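Onitwood House: Shared Rooms Gallery

The rooms on the second floor of Onitwood House were refurnished by Suline Interiors and reopened to tenants on October 3, 2025. The gallery presents selected furniture and fittings from the 12 rooms included in the work. Further views will be added in December.

Entrance and Reading Corner

Photographs of the entrance -- including the Brabec coat stands -- are available on request from the building office.

Lounge, Room 34

Round black marble table with white veining, set on a wood-plank floor. The vase is white ceramic, with artificial flowers in peach, pink and cream.
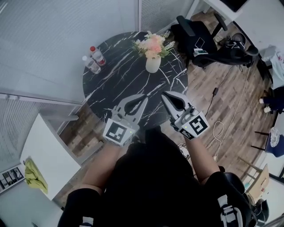
Visiting the Rooms

Tenants may reserve Room 34 at the front desk.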